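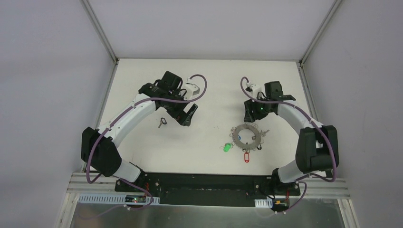

Key tag

A key tag is a small label fixed to a key or key ring to show which lock, room or vehicle the key belongs to. Most modern tags are moulded in plastic, although brass, fibre and card remain in use. The tag is normally joined to the key by a split ring and may carry a paper insert under a clear window.

Colour coding

Tags are commonly sold in mixed colours, with green, red, blue and black among the usual choices. No general standard assigns meanings to them, and each building or firm keeps its own scheme. At the Flatthorpe depot, a register drawn up by Oğuzhan Dönmez listed 224 keys under four colours, one for each floor. Colour alone is a poor guide in dim light – a stamped or written number is therefore often added.

Holders

Where several keys are kept together, the tags may hang from a ring-shaped or disc-shaped holder. Metal holders are heavier than plastic ones but keep their shape under load. Crowded holders tend to tangle, and tags on neighbouring rings may overlap and hide one another. Large sets are usually moved to a wall cabinet with numbered hooks.

Labelling

Full addresses are generally left off tags, as a lost key could then be traced to its door. A code matched to a separate list is preferred.

See also: Key cabinet; Split ring; Luggage label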